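Magazin Themen Arbeit Technik Archiv Abo Kontakt
Magazin > Arbeit > Automatisierung

Der Arm lernt Küche

Beim Kantinenbetreiber Nitau sollen Roboter die Handgriffe übernehmen, die niemand mag. Vorerst haben die Beschäftigten dadurch neue bekommen.

Wer morgens in die Zentralküche von Nitau kommt, geht an den Kochkesseln vorbei und dann eine Treppe hoch. Oben liegt der Raum, den alle nur »das Labor« nennen, obwohl er früher die Umkleide der Spätschicht war. In ihm wird seit November geübt: greifen, anheben, ablegen, wieder von vorn. Unten gehen derweil 1.000 Essen am Tag raus, verteilt auf Schulen und Betriebe.

Das System stammt von der Firma Curov und heißt Chraibi. Im Prospekt ist von »Entlastung entlang der gesamten Ausgabelinie« die Rede. In der Schichtplanung sieht das nüchterner aus. Acht Küchenkräfte wurden stundenweise abgestellt, um dem Roboter Aufgaben hinzustellen, seine Versuche zu bewerten und den Tisch danach neu einzurichten. Auf dem Lohnzettel stehen sie weiterhin als Küchenhilfe. Eine Zulage gibt es nicht.

Geübt wird mit dem, was in jeder Kinderküche liegen könnte, einer Banane aus Plastik etwa, dazu Teller, Schüssel und eine Ketchupflasche. Auch ein kleiner Backofen gehört zum Aufbau. Mit einer Ausgabe, an der um zwölf Uhr die Schlange bis zur Tür reicht, hat das wenig zu tun.
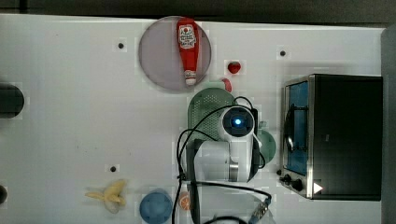 Bouchra Amrani sagt, sie habe in einer einzigen Woche 361 Durchgänge protokolliert und davon 136 als brauchbar abgehakt. Was mit den übrigen geschehe, wisse sie nicht. »Ich drücke auf Ja oder Nein. Früher habe ich gekocht, da hat mir wenigstens einer gesagt, ob es geschmeckt hat.« Ihre Schultern täten abends weniger weh, das gebe sie zu. Dafür sei sie von den Kolleginnen unten abgeschnitten und höre erst in der Pause, wer krank ist und wer einspringen musste.

Der Betrieb hält dagegen, dass gerade das Spülen und Bestücken der Tabletts die Leute kaputtmache und sich auf diese Stellen kaum noch jemand bewerbe. Das stimmt vermutlich. Nur übernimmt Chraibi bisher keine von ihnen. Am zweiten Standort in Skotadberg, wo die Technik zuerst in den Regelbetrieb gehen soll, ist der Starttermin schon zweimal verschoben worden. Die Stellen dort wurden trotzdem nicht nachbesetzt, man plant ja bereits mit der Maschine. Das Loch dazwischen füllen Überstunden.

Abdelghani Soliman sitzt im Betriebsrat und verlangt eine schriftliche Vereinbarung: wer anlernt, wie lange, zu welchem Lohn, und was mit den Aufzeichnungen aus dem Labor passiert. Die Geschäftsführung hat ihm einen Entwurf zugesagt. Bekommen hat er eine Einladung zur Vorführung.

Gegangen ist er hin. Der Kaffee sei gut gewesen, sagt er, und auf die Frage nach dem Lohn habe der Mann von Curov an die Personalabteilung verwiesen. Die Personalabteilung verweist auf das laufende Projekt. Der nächste Gesprächstermin steht für Freitag, den 11. September, im Kalender.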